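Visit report: open day at the Pearce Library of Religion and Family Life, Drillgate
2024-05-15

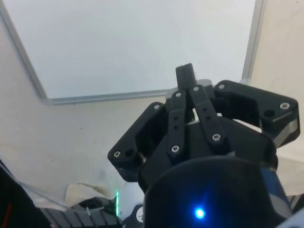

Gripper with its two fingertips closed, blue LED near the base.

The Pearce Library holds printed and manuscript material on the social teaching of the churches, with most of its strength in burial, Sunday observance and mixed marriage. It opens to the public twice a year, in spring and again in October. I attended the spring session to find out whether the mixed marriage papers could support a longer piece of work on how couples of different denominations were advised before the wedding.

Entry was free but booked by slot. The tour ran in groups of 10 and covered the reading room, the store and the conservation bench, in that order. Bags go in lockers on the ground floor. Pencils only in the reading room, and readers are asked to leave phones on silent.

The mixed marriage collection consists of 410 boxes. The bulk is parish correspondence: letters asking for permission to marry outside the denomination, replies, and signed undertakings about the upbringing of children. A smaller part is printed guidance, mainly pamphlets handed to couples by clergy. The pamphlets are well catalogued, down to edition and printer. The correspondence is listed only by parish and year, so a search by subject means going through the box.

Two sample files were laid out for visitors. In the first, a Methodist bride and a Catholic groom wrote separately to the same priest, and his answers to them differ in tone and in one point of substance, namely whether her own minister might attend. The second was a set of undertakings with the wording altered by hand. The guide was careful to say that an altered form shows what was objected to, and does not show what the family later did. I thought this a fair caution. A good deal of writing on the subject treats the form as proof of practice.

The store is fitted with Trekska mobile shelving, wound by hand. Boxes are shelved by size, so that consecutive parishes may sit three bays apart. Order slips are collected at set times, and a reader may have 2 boxes out at once. For the correspondence this will be slow work.

The catalogue runs on Henix, which is being extended to cover items inside boxes. Progress so far is limited to one deanery. Search results in that section were good: a query for "dispensation" returned the letter, the reply and the covering note as linked records. Outside it, the same query returned box titles only. Spelling is not normalised, and "despensation" produced a different and shorter list.

Access conditions need attention. Files naming living persons are closed, and a file is closed as a whole if any one letter in it falls under the rule. Requests to open part of a file go to the librarian in writing. Copying is allowed for the pamphlets — not for the letters, which have to be transcribed on site.

The afternoon talk dealt with changes in the printed advice. The main claim was that later pamphlets give less space to rules and more to joint worship, shared prayer at home and relations with in-laws. The examples supported this, although they came mostly from one publisher and the speaker gave no print runs. A question was asked about marriages between Christians and members of other faiths. The library holds very little on this, and visitors were referred to the printed handlist.

Practical notes. Drillgate station is a short walk downhill, with a poor surface on the last stretch. There is a lift to the reading room but none to the store. Tea was available in the entrance hall, and handlists were on sale at £3 each.

I have applied for a reader's ticket and will start with the deanery already listed in full.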